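Against the Deep Drawer

By Ursina Haslinger

Most kitchen storage is sold by volume. A drawer unit is quoted in litres, a rack in items held, and the buyer concludes that more of either is better. My argument is that volume is the wrong measure for utensils and small vessels. The useful measure is how many objects have to be moved before the wanted one can be lifted clear. I would set the limit at 2.

The deep drawer fails this test almost by design. The Nordin unit in my own kitchen takes a stack of plates, a colander, a pan and a set of bowls with room left over. To reach the colander I lift out the bowls and the pan, put them on the worktop, take the colander and put the others back. At the end of cooking the sequence is repeated in reverse. The worktop has to be kept clear for this, so the drawer borrows space from the surface it was meant to relieve.

Nesting makes matters worse. Cups of similar diameter bind when stacked, and a handle on one prevents the next from seating. Colanders are a particular nuisance. Anything thin stored inside one tends to find the perforations, and an oval colander will not sit squarely inside a round pan. Manufacturers draw these things nested in their catalogues. I doubt that many households keep them so for longer than a week.

The shallow drawer, one object deep, is the better arrangement. The Dolex insert divides a drawer into fixed bays and is adequate for cutlery, less so for anything with a long handle. A slotted spatula laid diagonally will occupy two bays and obstruct a third. The Zilletti insert has movable dividers and copes with this, although the dividers creep when the drawer is shut hard. Neither is cheap for what it is. A sheet of non-slip liner in an ordinary drawer does most of the same work.

The usual objection is floor area. Shallow storage spreads out, and a small kitchen has nowhere to spread to. I accept the point for large pots, which may as well go on the floor of a cupboard. I don't accept it for the rest. A household that can't lay out its daily utensils one deep generally owns too many of them, and the drawer is concealing the fact.

The test is simple enough. Empty one deep drawer on to a table and leave nothing touching unless it is used together. A spatula may rest across its pot. A plate gets its own patch, as does each cup. Whatever has come in from elsewhere (balls, toy fruit, a toy bottle) will be plain at once, and it should go back to the playroom before any decision is taken about inserts. Only then measure what is left.

I did this in September with the Nordin and returned 4 objects to it. The rest went into the shallow drawer above, which had held tea towels.

Comments

rovo_owner
We have the Rovo pull-out and it suffers from exactly this. The bowls live on top of everything and I move them every single time.

Pellworth
Disagree about pots. Mine hang from a rail and I wouldn't put them on a cupboard floor.

T. Ashdown
What about lids? No mention of lids anywhere.

Ursina Haslinger
Lids on edge, in a plate rack. They need a separate article.

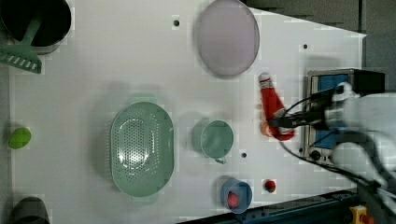
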